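Paper towels have taken over the shared kitchen, and I think we should go back to cloth. The lunchroom at Sidell, where I worked for 10 years, went through 124 rolls in one February. Most of those sheets wiped up a spoonful of coffee and went straight in the trash.
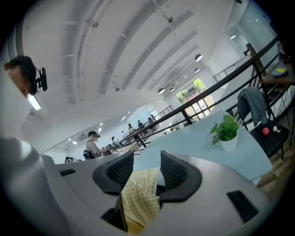

The usual argument against cloth is hygiene, and it deserves an answer. A rag left in a sink for a week is a bad thing. The fix is a laundry bin and a stack of clean ones by the faucet. Buy them in a pattern people will recognize, like a yellow check, and they won't wander off to the garage or get mixed in with the dish towels. Wash them hot at the end of the day. Four dozen will carry an office of 200 through the week - I have done the laundry myself and it is one load a night.

Cost is the weaker argument on both sides. Cloths are cheap, but somebody has to be paid to wash them, and offices forget to put that in the budget.

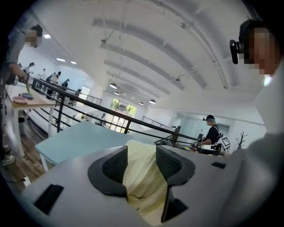
Yoshinori Kawaguchi wrote to say that the Kamata office tried this and gave up after a month, when the dryer broke and the clean stack ran out by noon. He would keep one roll under the sink for grease and broken eggs. I can live with one roll.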